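Drucken | Als E-Mail versenden

Kategorie: Studentische Arbeiten / Projektberichte / Automatisierung

Wäsche aus dem Korb: Was ein Roboterarm im Haushalt heute schafft

Projektbericht im Wahlpflichtmodul Angewandte Robotik
Verfasst von Maham Arain und Noman Kakakhel
Betreuung: Dagmar Kolář

1. Ausgangsfrage

In der Vorbesprechung stand das Thema noch anders auf dem Zettel. Es sollte um Regalpflege in kleinen Läden gehen, also um das Nachfüllen und Geraderücken von Ware. Wir haben dafür mit dem Laden Bajwa gesprochen, der Haushaltswaren und Textilien verkauft. Dabei kam heraus, dass dort das Einräumen wenig Zeit kostet. Viel Zeit kostet dagegen das Zusammenlegen von Kleidung, die Kunden auseinandergefaltet und liegen gelassen haben. Dieselbe Arbeit fällt zu Hause nach jedem Waschgang an. Wir haben uns deshalb auf Textilien beschränkt und auf die Frage, wie weit eine Maschine mit einem gewöhnlichen Korb voll Kleidung kommt.

Die Aufgabe haben wir in vier Schritte zerlegt: ein Kleidungsstück im Korb erkennen, es greifen, es herausheben und auf dem Tisch ablegen, es falten. Für eine Person ist das ein einziger Vorgang. Für das System sind es vier Programme, die nacheinander laufen und sich Fehler weiterreichen. Ein schlecht gegriffenes T-Shirt liegt schlecht auf dem Tisch und lässt sich dann auch schlecht falten.

2. Stand der Dinge

Starre Gegenstände bekannter Form gelten im Labor als gut beherrschbar. Eine Tasse sieht von jeder Seite aus wie eine Tasse, und nach dem Greifen hat sie dieselbe Form wie vorher. Bei Stoff ist das anders. Ein Kleidungsstück hat im Korb keine feste Gestalt, es verdeckt sich selbst, und sobald man daran zieht, ändert sich die Lage der anderen Stücke mit. In der Literatur wird deshalb oft mit einem einzelnen, flach ausgelegten Handtuch gearbeitet. Das ist für den Vergleich von Verfahren sinnvoll, sagt aber wenig über einen Korb aus, in den jemand seine Sachen geworfen hat.

Für den Ladenbetrieb kommt hinzu, dass die Ware nicht beschädigt werden darf. Ein Ziehfaden an einem eigenen alten T-Shirt ist egal, an einem Stück mit Preisschild nicht.

3. Aufbau

Als Steuerung diente Staltaron, die Software, die am Lehrstuhl ohnehin läuft. Die Greifplanung stammt aus dem Paket Wametti, das wir an zwei Stellen angepasst haben: Die Greiftiefe wird nicht mehr fest vorgegeben, und nach einem Fehlgriff wird ein anderer Punkt gewählt statt derselbe noch einmal. Die zweite Änderung klingt selbstverständlich. Ohne sie hat der Arm in den ersten Tagen mehrfach hintereinander an derselben Stelle ins Leere gegriffen.

Der Korb steht neben dem Tisch. Wir haben zuerst mit einem niedrigen Behälter gearbeitet und später mit einem handelsüblichen Wäschekorb, weil im Haushalt niemand seine Wäsche in Laborschalen sammelt. Der Rand macht dabei mehr Arbeit als erwartet. Der Greifer muss von oben kommen, ohne ihn zu streifen, und beim Herausheben bleibt Stoff daran hängen.

Die Textilien haben wir von zu Hause mitgebracht und vor jedem Durchgang neu in den Korb geworfen. Gefaltete oder sortierte Stücke wurden nicht verwendet.

4. Durchführung

Insgesamt haben wir 600 Greifversuche ausgewertet. Ein Versuch galt als gelungen, wenn genau ein Kleidungsstück vollständig auf dem Tisch lag. Zwei Stücke auf einmal zählten als Fehler, auch wenn beide ankamen. Darüber haben wir in der Gruppe länger gestritten, denn zu Hause wäre es kein großes Problem. Für das anschließende Falten ist es aber eines: Das System hält zwei übereinanderliegende Teile für ein einziges.

Abgebrochen wurde nach fünf Fehlgriffen in Folge. Dann wurde der Korb von Hand aufgelockert und der Durchgang neu gestartet. Jeder dieser Eingriffe steht im Protokoll, weil er in einer echten Anwendung die eigentliche Arbeitszeit eines Menschen wäre.

Schwierig waren vor allem Stücke, die ineinander lagen. Ein dunkles T-Shirt quer über anderen Sachen bietet zwar viel Fläche zum Greifen, die Erkennung findet aber oft nicht, wo es aufhört. Aufdrucke verschärfen das. Eine kräftige Farbgrafik auf dunklem Stoff wurde mehrmals als eigenes Kleidungsstück gewertet, und der Greifpunkt lag dann mitten auf der Brust statt an einer Falte. Ähnliches passierte bei gemusterten Stoffen mit hellem Bund.

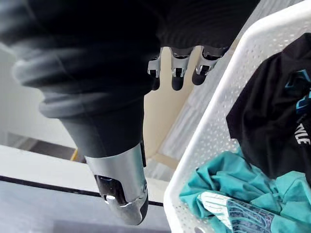

Zeeshan Cheema wandte dagegen ein, man messe die Maschine hier an der falschen Stelle: Niemand brauche Hilfe dabei, ein T-Shirt aus dem Korb zu nehmen, lästig sei das Falten und danach das Einräumen in den Schrank. Solange der Arm am ersten Schritt so lange sitze, sei die Frage nach dem Haushalt für ihn beantwortet.

Wir haben den Einwand in der Zwischenpräsentation diskutiert und halten ihn zur Hälfte für berechtigt. Das Herausnehmen allein hat keinen Nutzen. Es ist aber die Voraussetzung für alles Weitere, und ein System, dem man jedes Teil einzeln glatt hinlegen muss, spart keine Arbeit. Wer das Stück schon ausgebreitet hat, faltet es in wenigen Sekunden selbst. Den Schwerpunkt auf dem Greifen haben wir deshalb beibehalten und das Falten nur in einer kleineren Reihe untersucht.

5. Ergebnisse

Glatte, einfarbige Stücke, die obenauf lagen, kamen meist beim ersten oder zweiten Versuch heraus. Je leerer der Korb wurde, desto schlechter wurde das Ergebnis. Das hatten wir umgekehrt erwartet. Am Boden liegt der Stoff flach an, es gibt kaum Falten, die man zwischen die Finger nehmen könnte, und der Arm muss tief neben der Korbwand arbeiten. Das letzte Stück blieb in vielen Durchgängen liegen.

Socken haben wir nach der ersten Woche aus der Auswertung genommen. Sie wurden regelmäßig zusammen mit einem größeren Teil gegriffen und fielen dann irgendwo zwischen Korb und Tisch zu Boden.

Das Falten wurde nur mit T-Shirts geprüft, und zwar mit 15 Durchgängen. Davon ergaben neun ein Ergebnis, das man in einen Schrank legen würde. Für ein Verkaufsregal hätte nach Einschätzung von Amna Bukhari, die sich die Stapel im Laden angesehen hat, keines gereicht: Die Kanten lagen schief, und die Breite war von Stück zu Stück verschieden. Ein Durchgang vom Griff in den Korb bis zum abgelegten Shirt dauerte etwa 5 Minuten. Das Warten auf Neuberechnungen ist darin enthalten, das Auflockern von Hand nicht.

6. Einordnung

Für den Haushalt ist das Tempo vielleicht gar nicht entscheidend. Eine Maschine, die nachts langsam einen Korb abarbeitet, könnte man akzeptieren, solange niemand danebenstehen muss. Genau das ist in unserem Aufbau aber nicht erfüllt. Es gab keinen vollständigen Korb ohne Eingriff. Außerdem nimmt der Arm mit Tisch und Korb mehr Platz ein, als in einer üblichen Wohnung übrig ist.

Im Laden wäre der Platz eher vorhanden, dort sind die Anforderungen an das Ergebnis höher. Denkbar wäre eine Teilaufgabe im Lager, etwa das Vereinzeln zurückgegebener Ware, die danach eine Person faltet. Bei Bajwa war das Interesse daran vorsichtig. Man wollte vor allem wissen, wer kommt, wenn das Gerät stehen bleibt.

Zum Vergleich wollten wir auch den Greifer Zendard mit weicheren Fingerkuppen testen. Er kam erst im März und ließ sich vor der Abgabe nicht mehr einbinden. Ob er am Korbboden besser zurechtkommt, bleibt offen.

7. Grenzen der Arbeit

Alle Versuche liefen im selben Raum bei gleicher Beleuchtung. Nasse Wäsche wurde nicht untersucht, ebenso wenig Bettwäsche, Jacken oder Kleidung auf Bügeln. Die Textilien stammten aus wenigen Haushalten und waren überwiegend aus Baumwolle. Die Beurteilung der gefalteten Shirts erfolgte nach Augenschein, ein Maß für die Kantenlage haben wir erst nachträglich festgelegt und nicht mehr angewendet.

Eine Folgegruppe sollte zuerst am Korb ansetzen. Eine flachere Form oder ein geneigter Boden würde vermutlich mehr bringen als eine weitere Anpassung der Greifplanung. Die Protokolle und die geänderten Skripte liegen im Gruppenlaufwerk, die Kleidung kann donnerstags bei Noman Kakakhel abgeholt werden.

Kontakt | Impressum | Nach oben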